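3.2 Color and search time at the desk

The most exciting result came from the home sessions in Skillham. Across 707 searches, people found a brightly colored item on a pale desk far sooner than a dull one, even when the dull item was larger. Mocanu saw the same thing with kitchen drawers, and we were delighted to find it holds on open surfaces too. Shape mattered much less - a plain block did as well as anything with a handle. Figure 2 shows a small lime green item on light, streaky wood, the kind of strong contrast we mean.

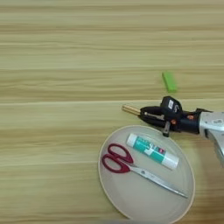

Figure 2. Bright green on pale wood. Age made little difference to any of this, and we return to that in Section 4.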